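# Flulden kraft table paper, smooth grade, 10 m roll

I have been covering a work table with this paper for drinks prep: cutting citrus, filling stemware, moving ice. The previous covering was a vinyl cloth from Divach. It wiped clean but held a fold line down the center, and a wine glass set on the fold leaned. I wanted something flat that could be thrown out at the end of a session.

**Laying it**

The roll unwinds with a moderate curl. Reverse-rolling the first two turns by hand takes most of it out. Tape the far end first, pull toward you, then tape the near end. Faint creases remain wherever the sheet has been lifted and put back down. They do not affect a glass foot, but they show under overhead light.

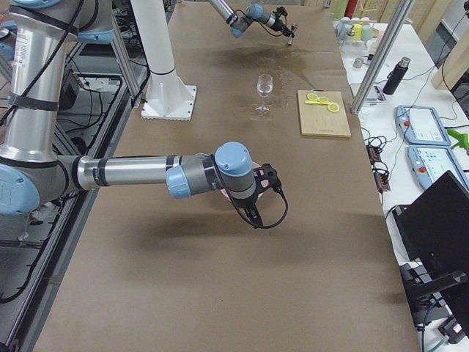
Flulden, bench notes
April 1, 2020

A stemmed glass stands steady on the smooth side. A cutting board also sits well on it, although a light board with no feet will creep under a sawing stroke. Cut the lemon with a single pull and the problem is minor. I did not find it necessary to put a damp cloth under the board, and on paper I would avoid it.

**Liquid**

The paper is uncoated, and it behaves that way. A spill darkens it at once and travels outward in irregular patches, with a glossy film on top until the sheet takes it up. The supplier, Clerkero, lists the roll under "absorbent protection". I would call it slow. A large spill should be blotted from the outside in, using a towel, and the wet section cut out if work is to continue. Rubbing raises fibers.

Wet strength is acceptable. Ashwin Fernandes dragged a full ice bowl across a soaked section of his own sheet and got surface pilling but no tear. On a second pass it tore. I have not repeated this.
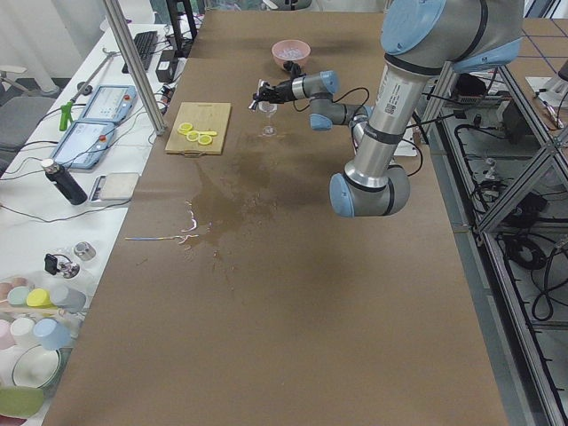 Contrast is the other point in its favor. Lemon slices, a pink bowl and a pale board are all easy to pick out against brown, and clear glass reads better than it did on the white vinyl. The drawback is that every splash and drip trail shows as well, so the table looks worse than it is after one accident.

**Compared with Mühlbauer**

The Mühlbauer roll is heavier and lies flatter from the start. It also costs 2 times as much per meter, and its ribbed face makes a thin-stemmed glass chatter when pushed. Jagadeesh Varghese prefers it for hot pans - I do not use hot pans on this table and cannot comment.

**Faults**

- The core on my roll was crushed at one end and would not fit a dispenser.
- Standard masking tape lifts once the edge is damp. Use cloth tape.
- The cut edge wanders. Trim with a straightedge.

I have ordered another roll in the same width.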